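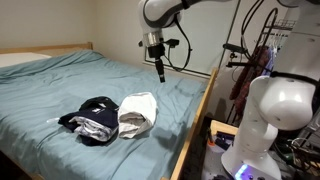

Hi all, I'm back from the open day at Hotham and, as promised, writing it up while I still remember it! Casimiro asked whether it was worth the drive (his message is at the bottom) and for me it was, easily. The bedroom setup was the one I wanted to see, and you can get right up to the tape and stay as long as you like. They've put a proper bed in there, wooden headboard, teal duvet and all, with one white arm hanging down over it and a bigger one next to it on a base with a purple-blue light. The job on the bed was clothes, a navy heap and a white bundle side by side, and I stood there for almost 70 minutes with a coffee going cold in my hand.

Cúc Mai was running that station and she was very patient with me. I asked why not use a nice flat table and she said dark, soft clothes on a soft, wrinkled bed are what people have at home, so they may as well practice on that. She also let me look at the black finger on a spare gripper. It's a lot thinner than I'd pictured, and I want to try something like it on our old Warov arm if Ardalan can spare the printer.

The Marín talk upstairs was fine, a bit heavy on slides. I skipped the second half and went back down to the bed, sorry Demetrio.

Parking is in the lot behind the building, 8 dollars, and the machine takes cards. They do another one later in March and you have to put your name down first. I have a spare seat if anybody from Piltmont wants a ride.

Saturnino

On 2022-03-04, Casimiro Arroyo wrote:
> Is anyone going to the Hotham thing? I went two years ago and it was
> mostly posters. If they have arms running this time I'd like to hear
> about it before I burn a whole day. Also, where do you park?
> Casimiro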